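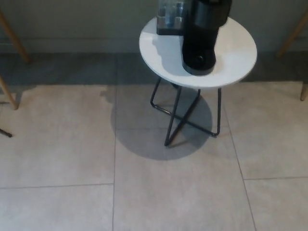 Where should the coffee machine go when the kitchen has no free bench?

On a small table of its own, close to a wall, with some of the top left free for the cups.

This is the opinion of the woman who runs the Oscombe guest rooms, and she has had time to form it. She has moved coffee machines from one place to another for 33 months, she told me when I visited in March. "First I had it beside the sink. Then the toaster had no place, and the guests put the toaster on the stove. I was not happy with this."

She now prefers a round table with thin metal legs. I asked if such legs do not worry her. She laughed at me a little. "The machine is not a piano. You put your hand on the table and you push. If it rocks, you turn it until it doesn't rock. On tiles you must try two or three positions."

The colour of the top is a question on which she and her sister do not agree. The sister, who keeps a café in Drandska, says white is a mistake for coffee. "She says every drop is visible. I say good, then every drop is wiped. On a dark table the ring stays there until it is sticky." Scuffs do not disturb her. She tried a cream cleaner once and the surface became worse, so she went back to a damp cloth and a bit of dish soap.

We spoke for a long time about the water tank. Her advice is to fill it from a jug and leave it in its place, at least when the table is light. "People pull the tank with one hand and hold a cup in the other. Then the whole thing is turning." She empties it when a room stays free for over 7 days.

About the cord she is strict. It should go down behind the table to the nearest outlet, never across the floor where people walk, and she does not accept extension cords.

And the cups? Those she keeps in the cupboard. "If you leave them out, somebody puts also the sugar, then the biscuits, then the keys. In one week there is no table any more." Her next problem is where to keep the capsules. She had a drawer in mind, but the drawer is full of batteries.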